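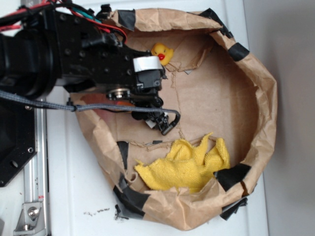

Kastorside Growers Forum > Storage and Preserving > Paper sacks v. hessian for maincrop potatoes

clamp_and_straw
Posted 07:52
I am changing my potato storage this year and would like figures if anyone has them. Up to now I have used hessian in a brick outhouse, unheated, north-facing. Losses by the end of winter were mostly shrinkage and early sprouting, with very little rot. I am thinking of moving to two-ply paper sacks, folded over at the top. Does the paper hold enough moisture in to slow the shrinkage without bringing on soft rot?

tuvden_plot
Posted 08:15
Yes, if the tubers go in dry. Paper cuts the air movement compared with hessian and it keeps the light out, so you get less greening as well. The weak point is the base. A damp floor will soften the bottom fold and the whole load comes out when you lift it. Stand them on slats.

Shona Lamont
Posted 08:40
I ran both side by side over one winter. 96 kg of maincrop, split evenly between hessian and paper, same shed, same slats. Weight loss at the end was 13 kg from the hessian half. The paper half lost less, but I had to throw away one complete sack for soft rot, and I don't count that as shrinkage. If you add it in, the paper did worse.

tuvden_plot
Posted 08:58
One bad sack is not a fault of the paper. One slug-damaged tuber will do that in anything you can't see into.

Shona Lamont
Posted 09:11
You can't see into it, and that is my objection. With hessian I can feel a soft one through the side and smell it sooner. Paper hid it until the sack was stained through.

greyhen
Posted 11:26
Open the sacks out for the first part of the season. Roll the top down to half height so that the surface layer can be looked over, and only close them up when the skins have set. Brown paper takes a rolled edge well enough but it relaxes after a while, so tape it over the fold at intervals.

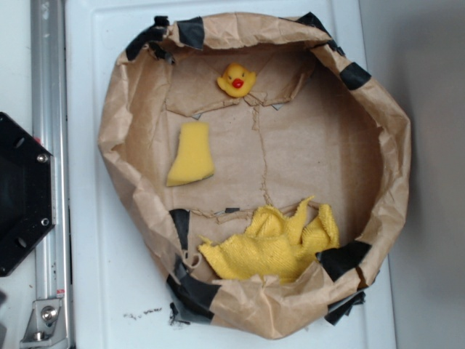
Brown paper, rim taped at intervals

Black tape is easier to find again when you come to take it off. Remove every piece before the paper goes on the compost.

clamp_and_straw
Posted 12:04
Useful, thank you. Does the tape lift in a cold shed? I have had parcel tape come away overnight.

greyhen
Posted 12:19
Parcel tape does. Cloth tape holds longer. Press it on indoors, before the sack goes out.

wireworm
Posted 13:37
I disagree with most of this. A rolled-down sack lets light in, and light is the one thing you are trying to stop. Old blanket over the top or don't bother. Also, paper rips once the fibre has been creased a few times. A tear that starts in the floor of the bag will travel. I would not reuse a sack for anything heavier than onions.

greyhen
Posted 13:50
The blanket is a fair point and I should have put it in. On reuse, I get two seasons out of the Munro sacks. The thin shop carriers are for shallots and garlic only.

wireworm
Posted 14:02
Two seasons with how much in each? I fill mine properly.

greyhen
Posted 14:09
Half full. A full one is too heavy for me to lift anyway.

Fiona Lennox
Posted 16:45
My storage notes are below, copied across from our site newsletter. They cover the end of the season, which most storage advice leaves out.

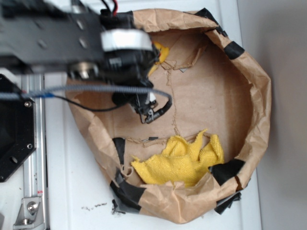
Drallilside, June

The last of the stored maincrop was used this month. Sacks were kept in a lean-to against a stone wall, on slats, and checked every 2 weeks. The checks consisted of tipping each sack into a tray, removing anything soft or wet, rubbing off sprouts, and refilling. It is dull work and takes most of a morning.

Temperature matters more than the container. The lean-to stayed cool until the clocks changed and then warmed quickly in the afternoons. Sprouting followed. I moved the sacks to the floor of the north cupboard and it slowed, though it did not stop.

Of 31 tubers set aside from the last sack as doubtful, most were sound once peeled. I would not plant from them.

Onions kept in the same lean-to did badly. Keep the two apart.

Shona Lamont
Posted 17:20
Did you weigh anything at the start?

Fiona Lennox
Posted 17:33
No. I will this autumn.

clamp_and_straw
Posted 19:08
I'll do half and half in that case, paper and hessian, weighed in and weighed out, blanket over both. Slats are already cut. Does anyone know the current price of the Munro sacks by the bundle?

wireworm
Posted 19:41
Ask at the Tuvden seed hut. They split bundles.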